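# Furnishing a shared study room: table color, glare and spacing

Ernov Community Help > Buildings and Rooms > Furniture

Posted February 10, 2025

## Foltska Reading Room

Our organization operates a small reading and study room on the ground floor of a mixed-use building. The room is open to 200 member households and is used for quiet reading in the mornings, homework in the afternoons, and evening classes during the school term. The existing tables were donated when the room opened. They differ in height and several have become unsteady, and the board has approved $2850 for replacement.

We plan to purchase nine tables of one size. Chairs are in acceptable condition and will be kept. The room is rectangular, with windows along one long wall facing southwest and a single door at the north end. The ceiling lights are long tube fixtures with plain covers. They run in two rows, parallel to the windows.

We request guidance on the following matters.

First, the supplier offers the same table with a white top, a light gray top, or a dark walnut-colored top. Members who attended our last meeting were divided. Some stated that white would make the room feel larger and cleaner. Others were concerned that it would reflect the lights and be tiring for anyone reading over a long period. A written policy on this point would be welcome if another organization has one it is willing to share.

Second, we would like to know how much space should be left between tables so that members can pass behind seated readers without disturbing them. The present arrangement does not permit this, and complaints have been received.

Third, we wish to know whether the tables should be placed with their long sides to the windows or at right angles to them. In the late afternoon the sun reaches well into the room, and at present the blinds are simply closed, after which the lights must be on all day.

The order must be placed before the end of the supplier's quotation period. Folding tables have been considered and are not wanted. The room does not need to be cleared for events.

## Melis Tenants' Association

White. We have white tables in our ground floor room and there have been no complaints of the type described. They are easy to wipe and they do not show dust. Please note that they do show ink, and that children will write on them. We ask families to use a mat.

Regarding spacing, our tables are pushed together in the center of the room and people walk around the outside. This has been satisfactory. If your room is narrow you may wish to try it before ordering nine, as you may find that fewer will serve.

We have no policy on table color.

## Plendero Shared Rooms Office

Our office manages furniture for several study and meeting rooms, and the points below are taken from the guidance we issue to room coordinators. They should be read together with your local fire and accessibility requirements, which take priority over anything stated here.

**Table color**

The color of the top matters less than its finish. A glossy dark top will produce sharper and more distracting reflections of a ceiling light than a matte white one. Before deciding, ask the supplier for a sample piece of each finish and place all of the samples on one of your present tables, directly beneath a light fixture. Sit in a reading position and look at each sample from a normal angle. If the shape of the light can be made out clearly in the surface, the finish is too glossy for a reading room, whatever its color.

With finish settled, the following considerations apply to color.

- White tops return a good deal of light upward. This is helpful in a room with few windows. In a room with strong afternoon sun it can be uncomfortable at the tables nearest the glass.
- Light gray tops are the most forgiving choice for general use. Pencil marks and small scratches are less visible than on white, and a printed page still stands out clearly from the surface.
- Dark tops create a strong contrast with white paper. Some readers find this restful and others find it tiring. Dust, fingerprints and the rings left by cups are more noticeable.

We would select light gray for the room you describe. White would be our second choice, provided that the finish is matte and that the blinds can be adjusted and not only opened or closed.

It should be added that opinions expressed at meetings are not always a reliable basis for this decision. Members tend to judge a color from a catalog page. Leaving the samples in the room for a week, with a sheet of paper for comments, produces more useful responses.

**Spacing**

Measure with the chairs pulled out and occupied. This is the step most often left out. A plan drawn with the chairs tucked in will appear generous and will not work once people are seated.

For an aisle used only by those going to their own seats, 36 inches clear behind the occupied chair is comfortable. For the main route from the door to the far end of the room, we recommend 48 inches. At least one table should be located on the main route, with clear floor beside it, so that a person using a wheelchair can reach it without asking others to move. Confirm the clear height under the top at the same time. Some tables have a crossbar or a deep front rail that prevents a wheelchair from being drawn up properly, and this will not be evident from the supplier's drawing.

Pushing tables together in the center, as suggested in the previous reply, is suitable for meetings. It is less suitable for quiet reading, as each reader then faces another person at close range. It also makes it difficult to seat an evening class so that everyone can see the teacher.

**Direction**

Place the short ends of the tables toward the windows. Readers then sit with daylight coming from one side and do not face the sun or cast a shadow on their own pages. Your ceiling lights will cross the tables at right angles, and you should check that no seat has a fixture directly ahead of it at a low angle. In most rooms of ordinary height this is not a difficulty.

The question of blinds is a separate one, but we suggest that it be considered within the same budget. Slatted blinds, tilted so that the light is sent toward the ceiling, will often allow the electric lights to remain off until evening. It may be preferable to purchase fewer tables and to replace the blinds on the windows that receive the most sun.

**Before placing the order**

1. Mark the position of every table on the floor with masking tape. Leave the tape in place through one full afternoon and one evening class, and ask regular users to sit within the marked areas on the present chairs.

2. Check the height of the seats against the height of the new tables. Donated chairs are frequently of mixed heights. A gap of 10 to 12 inches between the seat and the top of the table suits most adults.

3. Request the samples in writing and keep them. If a table delivered later does not match, the sample is your evidence.

4. Ask how the edge of the top is finished. Edges wear before the surface does, and a squared edge with a thin applied strip will be the first part to lift. A rounded edge is also more comfortable for the forearms.

5. View a white top in use before choosing one. A catalog shows the color with nothing on it or near it, and a white surface looks very different beside dark objects.
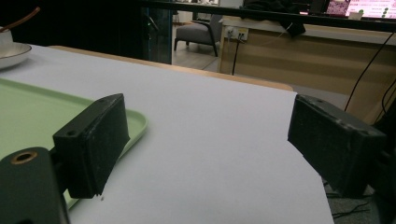
6. Obtain the delivery terms. Establish whether the price includes carrying the tables into the room, assembling them and removing the packaging. Each of these may be charged separately, and on an order of this size the difference can be considerable.

7. Confirm that additional tables of the same model will be available later. Suppliers change their ranges often, usually in October in our experience, and a single replacement table in a slightly different shade will be noticed by everyone.

**Care after delivery**

Instruct cleaning staff in writing. A soft damp cloth with a small amount of mild dish soap is sufficient for daily use, followed by a dry cloth. Scouring powder and abrasive sponges should be kept out of the room altogether, as they dull a matte surface in patches and the damage cannot be reversed. Check that felt or rubber feet are fitted to all table legs, and inspect them at the start of each term.

## Foltska Reading Room

We thank both organizations for their replies. Samples of the gray and the white finish have been requested. The supplier has confirmed that the edge is rounded on both and that delivery to the room is included, but assembly is not.

We had not measured with the chairs occupied. Having done so this morning, we find that nine tables cannot be accommodated with a 48-inch main route, and the board will be asked to consider seven, with the balance applied to blinds on the two windows nearest the south end. The tape will be laid after Thursday's class.

One further point, should anyone be able to assist: the supplier describes the feet as "adjustable" but does not state by how much. Our floor slopes toward the door.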